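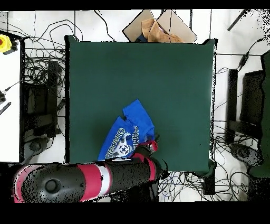

7th April — dye bench, Nundcombe

Madder vat again. Stirred for 47 minutes and got the color of weak tea, which Arwel calls "heritage." The Gwilliam recipe wants 4 spoons of chalk and doesn't say what size of spoon. I used the soup one.

Ikerton wool took the dye better than the cotton, as usual. Swatches pinned up by the sink. The one with the thumbprint is mine.

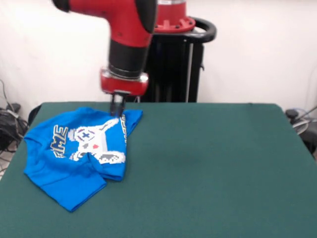 Nia James, with grumbling by Arwel Prothero

Next batch: more madder, lower heat, and a lid that fits. Rurari still owes us alum from August — chase them again.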